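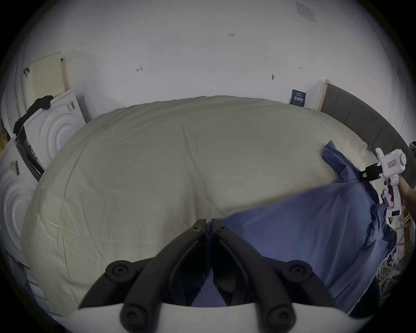
Rorham Sleep Questionnaire

October 25, 2026
By the editors, Karimi Handbook of Trial Measures

The Rorham Sleep Questionnaire (RSQ) is a short form used in drug trials to record how well participants believe they have slept. It was drawn up at the Rorham sleep clinic and is best known for its brevity, its awkward third question and a long argument over whether it measures sleep or mood at breakfast. It is filled in by the participant, on paper or on a screen, within an hour of getting up.

Background

Trials of sleeping tablets have always had a problem with their main outcome. Sleep can be recorded in a laboratory with sensors on the scalp, but this is expensive and involves asking people with insomnia to sleep in a strange building while wired to a machine. The alternative is to ask them in the morning. People are poor judges of how long they were unconscious, for fairly obvious reasons, and tend to overstate the time they took to drop off.

Before the RSQ, most trials at Rorham used a diary of several pages. Staff found that many diaries were completed in a single sitting in the clinic car park, in one colour of ink, with a night's sleep recorded for dates that had not yet arrived. The new form was meant to be short enough that filling it in honestly would be less trouble than making it up.

Content

The questionnaire has four items:

1. How long did it take you to fall asleep?
2. How many times did you wake?
3. Did you sleep as well as you expected to?
4. How do you feel now?

The first two are answered with a number, the third on a five-point scale and the fourth by placing a mark on a line. Answers are converted to a total score, with higher totals meaning worse sleep. This is the reverse of most people's instinct, and at least one printed set of results had to be withdrawn and turned the right way up.

Item 3 has attracted the most comment. A participant who expects a dreadful night and has a merely bad one scores well, while a cheerful participant with high hopes may score badly after the same number of hours. Supporters say that expectation is part of insomnia and ought to be counted. Critics say that it is also part of taking a tablet in a trial, and that the item picks up the placebo response with remarkable efficiency.

The Urnenville study

The largest test of the form was carried out at Urnenville, where 3117 adults completed it each morning while taking either a licensed sleeping tablet or a dummy one. The original plan was for 1000 participants. This was raised to 2000 when the first estimates of drop-out proved optimistic, and then left open until the money ran out.

Both groups improved. The group on the real tablet improved slightly more, although the gap narrowed when item 3 was left out and narrowed again when item 4 was removed. With all four items removed there was no difference at all, a point made by one reviewer and left in the published correspondence.

The study is now cited mainly for its side findings. Scores were better on mornings when the participant had nowhere to be. They were worse after the clocks changed in either direction. Participants sharing a bed woke more often than those sleeping alone, but rated their nights no worse, and the authors declined to speculate.

Electronic version

A version for telephones was produced by the software firm Gemus. It recorded the time of each entry, which settled the question of the car park. It also sent a reminder at seven in the morning. In the first month of use a number of participants reported being woken by it, and some entered the reminder under item 2. The default was changed to silent in May, and trial teams are now advised to leave it there.

Scores from the paper and telephone versions agree closely but are not identical. The line in item 4 is shorter on a small screen, and thumbs are less exact than pencils. Most guidance recommends choosing one version for a trial and sticking to it.

Use and limitations

The RSQ is accepted by many trial teams as a supporting measure, usually alongside a laboratory recording in a smaller group. It is rarely used alone. It has not been tested in children, in night-shift workers – for whom the word 'morning' raises difficulties – or in anyone who does not want to be asked.

A revised form, in which item 3 would be reworded, has been under discussion for longer than the original took to write. Draft wordings differ mainly in where they put the word 'expected'.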